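Tukbridge Bead and Jewelry Group
Minutes of the meeting held Mon 23 September, Sosby Hall, back room

The chair opened the meeting. Apologies were received from two members. The minutes of the previous meeting were read and approved with one correction: the entry on the fall sale should say that tables are to be set up the evening before, and not on the morning itself.

Matters arising

The lock on the supply cupboard has been replaced. Two keys have been cut, one held by the chair and one by the secretary. The group still has the old beading trays on loan from the Hakim shop. They are to go back before the sale.

Money

The balance stands at $1,123. The only large payment since the last meeting was for the hall. The order of 100 small boxes from Stomix has arrived and been paid for. The boxes are plain card and can be used for both the sale and the repair service. A member asked whether labels could be printed to match. Agreed to use handwritten labels until the present stock of stickers is gone.

Repair service

The repair service was the main item. Pieces have been coming in faster than they are being sorted, and some have been put away with loose parts from other people's jewelry. One owner was given back a necklace with a bead that did not belong to it. The bead has been returned and the owner has been sent an apology.

Members discussed how to take in mixed lots, where someone brings everything in one bag or box and has not said which pieces need work. It was felt that these should be laid out in full before anything is written on the slip. One member thought this would take too long on a busy evening. Others said it would save time later.
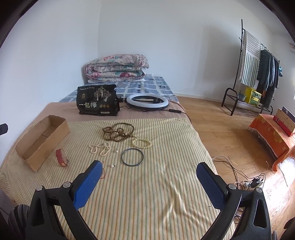

Sorting at home was discussed next, as several members do this part between meetings. Agreed that a plain, light cloth is best, and that a bed or sofa is acceptable for a first look but not for restringing. Small parts are the difficulty. With a lot like the one on the striped blanket, the loose white pearls and the tiny dark bead should go into a bag before the bracelets or the long strand of brown prayer beads are moved. The bag is then marked with the slip number. Tangled strands are to be left as they are until there is time to work on them at a table, and no thread is to be cut without asking the owner. Prayer beads are to be kept in a separate box, and the beads counted before and after restringing.

Agreed:
Each lot to have its own box and its own slip.
Loose parts to be bagged first and the bag kept with the lot.
Cuffs and bangles to be wrapped in tissue so they do not scratch the beads.
The secretary to write up the new intake slip and bring copies to the next meeting.

Prices for repairs

Simple restringing will stay at the present price. Knotting between pearls takes much longer and a higher charge was suggested – no figure was settled. To be brought back when members have kept a note of their time on a few strands.

Fall sale

Table layout to stay the same as last year, with the repair desk nearer the door. More mirrors are needed. Members who have a stand mirror at home are asked to bring it with their name on the back.

Any other business

The hall has asked for our dates through March. The secretary will send them this week. A request for a beginners' evening on clasps and jump rings was welcomed and will be put on the list for after the sale.

The scissors left on the windowsill last time are in the supply cupboard.

The meeting closed after tea. Next meeting in the same room, at the usual time.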